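Bernitz Street Play & Learn: room check, tables and small items
31 Aug 2021
Checked by: Selamawit Tilahun
With: Jailson Araújo (first half only, had to go get the door)
Form 46, comments in my own words, sorry for the handwriting on the paper copy, typed it up after

Marks: OK / FIX / WATCH / N/A

1. Floor and ways out

Main door opens all the way, closes by itself. OK
Back door. Sticks at the bottom, same as May. FIX. Hagos has the plane, please ask him again
Walkway between shelves and tables clear. OK now. Two step stools were in it, moved to closet
Mat by the sink flat, corners down. WATCH. One corner starting to curl
Exit sign lit. OK

2. Tables

Wobble test, all tables. OK except the one nearest the window, a folded card under the leg does not count as a repair. FIX
Edges and corners, run a hand along. OK. No splinters
Brown wood-grain table with the clear panels. Panels are acrylic, low, they fence in the work area. Pushed on each one by hand, no give. Top edges smooth, corners no sharp points. OK
Same table, panels clean enough to see through? WATCH. You lose sight of them when the light hits, so no leaning over in a hurry. Adanech wants a strip of tape along the top edge, fine by me, any color
Surface cleaner: use the soap and water one on the acrylic, NOT the spray from under the sink. The spray clouds it. We lost a panel that way at the Bogale room

3. Bowls, blocks, small things

Wooden bowls, rim and inside. Feel for cracks, look for lifted grain. OK. Wipe and dry right away, no soaking, no dishwasher. Somebody put one in the dishwasher in May and it split
Soft blocks. Squeeze, look for tears and bite marks. Anything with a peice missing goes in the trash the same day, not back in the bin
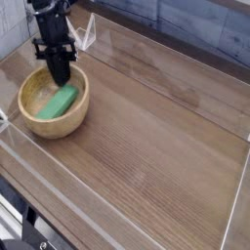 Block size. Anything that fits in the choke tube comes out of this room. Ran the small bin through, all stayed out of the tube. OK
Paint or color coming off on a damp white cloth. OK, cloth stayed clean
Labels on bins match whats in them. FIX. Bin 276 says beads, has train track in it. Beads are in the hall closet where they should be, so just the label

4. Cords and power

Outlets covered when not in use. FIX. One cover missing by the bookcase, spare ones in the office drawer
Cords off the floor, nothing across a walkway. OK
Power strip not hot to the touch. OK. Checked after lunch too
No cord resting on a table edge where it can get pulled. OK

5. Storage

Tall shelf anchored. OK. Both brackets tight
Heavy stuff on the low shelves. WATCH. Paper boxes crept back up to the top again
Cleaning products locked. OK. Key is on the hook, should be in the lock box. Yeshi, can you move it
Supply order 841 from Emimard still sitting in the hallway, unopened, blocks half of the coat hooks. FIX

6. First aid and fire

Kit sealed and in date. Kit yes, eye wash expired. FIX
Extinguisher needle in green. OK
Tag on extinguisher signed. OK, Yeshi Mamo signed it
Hot water at the hand sink under the limit. OK

Still open from last time
Back door
Window table leg
Mat corner (was OK last time, now WATCH)

Who does what
Hagos Negussie: back door, table leg
Adanech Nigatu: tape on the panels, outlet cover, bin label
Yeshi: key, eye wash, and call Viltadgate about the spare acrylic panel. Last quote was 70 dollars plus shipping, see if pick up is cheaper
Me: hallway boxes, paper boxes off the top shelf

Did not get to the closet ceiling light or the coat room. Will do both before Friday and add them on the back of this sheet.

S.T.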